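Perkley 移动讲台柜使用一年评测:适合总换教室的老师,但请先量门

2024年1月25日

去年四月我们学校开始分批翻修教学楼,低年级的教室轮流腾空,老师带着学生在几间屋子之间搬来搬去。我教二年级,班上23个孩子,在那之前我所有的东西都放在一张固定的木讲桌和后面一排柜子里。接到搬教室的通知以后,学校给我们几个班各配了一台 Perkley 的移动讲台柜,上面是台面,下面是抽屉和柜门,底部带轮子。到现在它跟着我换过好几间教室,我觉得可以写一篇评测了。

先说明一下,这台柜子是学校统一采购的,单价1,000欧元,不含运费和安装。我没有从厂家拿任何东西,也没有人要求我写。学校里还有一位同事用的是 Uswood 的同类产品,后面会拿来对比。

到货和安装

柜子到的时候是半组装状态,柜体已经拼好,台面、轮子和把手要自己装。说明书有英文、德文和波兰文,图画得比较清楚,文字部分翻译得很一般。螺丝分装在小袋子里,袋子上贴了字母,和说明书上的步骤对应,这一点做得好。

轮子的安装要把柜子整个放倒,一个人做不来。我和隔壁班的 Hanna Kołodziej 一起装的,用了一个午休。她负责扶,我负责拧。随箱附带的内六角扳手太短,拧到后面手很疼,建议自己准备一把长柄的。台面和柜体之间有一层减震垫片,说明书里只在配件表上出现了一次,步骤图里没有画,我们第一次装完才发现多出来一包,又把台面卸下来重装。

装好以后检查一下四个轮子是不是都着地。我那台有一个轮子悬空一点点,拧松重新压了一遍就好了。

台面

台面宽71厘米,放一台笔记本电脑和一本摊开的教师用书刚好,再放一沓作业本就要叠起来。我原来的讲桌比这宽很多,头几个星期很不习惯,经常把水杯放到窗台上,然后找不到水杯。

台面可以升降,靠侧面的一根压杆,最低的时候坐着能用,最高的时候站着写字也不用弯腰。升降比较顺,但是台面上有重物时往下降会快,手要扶着。前沿有一道凸起的边,台面倾斜时笔不会滚下去。这道边也有麻烦,写字时手腕正好压在上面,批作业时间长了会有一道印子。我后来在那里垫了一条毛毡。

表面是浅灰色,不反光,白板笔蹭上去用湿布能擦掉,油性记号笔擦不干净。有个孩子在侧面画过一条鱼,我用酒精擦了几次,现在还能看出轮廓。

抽屉和柜子

上面是浅抽屉,下面是深抽屉,再往下是带门的柜子。浅抽屉里有活动隔板,可以自己调位置。我按上课顺序放:最靠前放点名册和门牌卡,中间放彩色粉笔、磁贴、剪刀,后面放备用铅笔。隔板是卡在槽里的,推柜子过门槛的时候会跳出来,到了新教室一拉抽屉,磁贴和铅笔混在一起。我用双面胶把隔板固定了,固定以后就没法再调,不过我也没有再调过。

深抽屉放得下标准的A4文件夹,竖着放,能看到脊背上的标签。导轨是全拉出式的,可以拉到底,最里面的文件也拿得到。导轨的承重写在抽屉内侧的贴纸上,我没有超过,目前没有下垂。

带门的柜子里有一块层板,我在上层放手工课用的纸,下层放教具箱。门锁是钥匙锁,给了两把钥匙,形状一样,做工偏软,我的一把已经有点弯。抽屉没有单独的锁,整排抽屉由侧面的一根锁杆统一控制,要锁就一起锁。上课时我希望浅抽屉开着、深抽屉锁着,这台做不到。 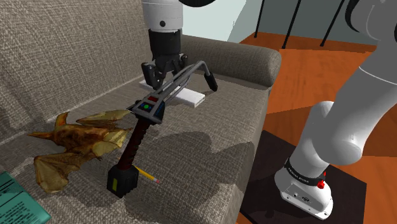
浅抽屉内部的颜色是我觉得设计得最欠考虑的地方。它和台面一样是浅灰色,里面再铺一层同色的防滑垫,小件东西放进去很不显眼。白色橡皮、白色标签卷、教室里的投影遥控器,都要伸手去摸。把一个扁平的白色小物件放在家里那种灰色布面沙发上,就在右边扶手跟前,人走过去一眼就能看见;放进这个抽屉里,上面再盖两张纸,课间十分钟能找掉一半。我最后把防滑垫换成了深蓝色的卡纸,剪成抽屉的尺寸,效果很好,成本几乎为零。厂家如果愿意在出厂时配一块深色的垫子,我愿意多付一点钱。深抽屉没有这个问题,文件夹本身颜色多,一翻就到。

移动

这是买这种柜子的主要理由,所以多写一些。

四个轮子都是万向轮,前面两个带刹车。在平整的走廊里推起来很轻,装满以后一只手也能推,转弯半径小。带刹车的一侧朝向老师,用脚尖往下踩就锁住,往上勾就松开。穿软底鞋勾的时候会有点硌。

过门槛是弱项。老楼里有几道金属压条,凸起不高,但是轮子直径小,正面推会顿一下,台面上的东西跟着往前滑。办法是转过来拉着过,让后轮先上。学会以后没有再掉过东西,学之前掉过一次笔筒和一盒回形针。

门的宽度一定要先量。我们的教室门够宽,图书室那扇旧门就差一点,把手凸出来的部分会卡住门框。Hanna 那次硬推,把手的漆刮掉了一块。把手可以拆,拆了就能过,但是每次进出都拆把手不现实。产品页面上给的宽度不含把手,希望其他学校下单前注意这一点。

电梯没有问题,进去以后还能站两个人。没有电梯的楼就不要考虑了,空柜子已经很沉,我们试过抬着上半层楼梯,抬到平台就放弃了,后来请搬运的工人来处理。

翻修期间走廊里有灰,轮子会卷进线头和碎屑。我每个月拿镊子清理一次。清理之前推起来有吱吱声,清完就没了。说明书建议用硅基润滑剂,我没有用过。

一个学年下来

我们这里一学年是185个上课日,这台柜子基本每天都在用,其中换教室比较密集的那几个星期,一天要推好几趟。说一下现在的状态。

台面右前角有一处磕痕,露出了里面的基材。是撞在暖气片上造成的,封边没有翘起来。升降压杆的塑料套松了,会转,不影响使用。一个前轮的刹车变松,踩下去以后用力推还是能推动,我写了邮件给售后,对方寄来一个新轮子,附了一张更换说明。从写邮件到收到轮子等了两个多星期,态度没有问题,就是慢。抽屉和导轨没有任何变化。柜门铰链调过一次,门往下掉了一点,用十字螺丝刀拧回来就可以。

学生对它的兴趣主要集中在轮子上。开始那阵总有人想推着玩,我定了一条规矩,每周由值日生和我一起推,其他人不碰。这条规矩比我预想的管用,孩子们还挺认真,值日生会提前去把门打开。二年级的孩子个子不高,站在柜子后面推看不见前面,所以必须有大人在前面引着走。

和 Uswood 的比较

同事 Heike Engelhardt 教四年级,用的是 Uswood 的移动讲台。我借来用了一个星期,她同时用我的,换着体验了一下。

Uswood 的台面更宽,放东西宽裕,边沿是圆的,写字舒服。它的轮子大,过压条很稳,这一点比 Perkley 好得多。缺点是没有升降,高度固定,Heike 个子高,她觉得刚好,我站着用要抬肩膀。储物空间也小,只有抽屉,没有柜子,她的手工材料还是得用箱子另外搬,一趟变成两趟。

锁的方面,Uswood 每个抽屉可以分别锁,但每个抽屉一把钥匙,她的钥匙串很大一把。我不确定哪种更好,她也抱怨过。

噪音上 Uswood 小一些,在木地板走廊上推过去,里面在上课的班级不太会受影响。Perkley 的轮子偏硬,在瓷砖上声音明显,经过一年级教室的时候我会放慢。

一个星期结束以后我们各自换回了原来的。她说想念自己的宽台面,我想念升降和下面的柜子。可见习惯也占很大的成分。

另外有家长推荐过 Luo 牌的折叠推车,价格便宜很多。我在家长开放日见过实物,那个更像是搬书用的,没有写字的台面,和讲台柜不是一类东西,就不放在一起比了。如果只需要把课本从一间教室运到另一间,可以看看。

关于线缆

台面后侧有一个穿线孔,孔盖是软胶的。笔记本的电源线能穿过去,插头如果是带方块的那种就不行,要从侧面绕。柜子背面有一个理线槽,可以把排插放进去。排插不附带。我放的排插比槽长了一点,露在外面,推的时候蹭过墙。买排插之前也要量。

有一点提醒:推之前一定要拔电源。听起来多余,我忘过一次,插头被扯下来,墙上的插座面板松了,后来请维修师傅紧了一下。现在我把电源线的末端缠了一圈黄色胶带,走之前看得见。

清洁

日常用湿布擦就可以。抽屉能整个取下来,按住导轨两侧的卡扣往上提,第一次会觉得要弄坏了,用点力就出来了。装回去要两边对齐,一边先进去会卡住。期末我把所有抽屉取下来擦了一遍,里面主要是铅笔屑和干掉的胶水。胶水用指甲就能抠掉,没有留下痕迹。

柜门内侧我贴了课程表,用的是普通透明胶带,撕的时候带下来一点表面的膜。建议用蓝丁胶或者磁贴。柜门是金属的,能吸磁贴;抽屉面板吸不住。

适合谁

适合经常换教室、教学楼有电梯、材料比较多的老师。代课老师和专科老师可能也用得上,我们的音乐老师看过以后想要一台,她的乐器放不进柜子,但是琴谱和打击乐的小件可以。

教室固定的老师没有必要买,同样的钱可以买一张大得多的讲桌。楼道有台阶的学校不要买。对写字面积要求高的,比如习惯把几个班的作业同时摊开批改,这个台面会让人烦躁。

价格上,1,000欧元对单个老师来说太高,学校采购还可以接受。Banulska 校区那边听说也在考虑给几个班配,我给他们的意见是先借一台试推一遍路线,把每道门和每根压条都走到,再决定要哪一家的。

优缺点列一下,方便直接翻到这里看的人:

优点:台面可升降;深抽屉导轨好;储物量大;平地推起来轻;配件寄送免费。

缺点:轮子小,过压条会顿;抽屉只能统一上锁;标称宽度不含把手;浅抽屉内部颜色太浅;附带的扳手太短;瓷砖地面上声音大。

评分:功能四分,做工四分,移动三分,性价比三分,满分都是五分。

补充:有老师问钥匙能不能配。可以,把钥匙上的编号发给售后,收费,我没有配过,不知道多久能到。还有人问台面能不能单独换大一号的,我问过,目前没有这个选项。

翻修预计到暑假结束,我的班下个月要搬回原来的教室。固定的讲桌还在,我打算把讲台柜留着,放在教室后面当手工课的材料柜用。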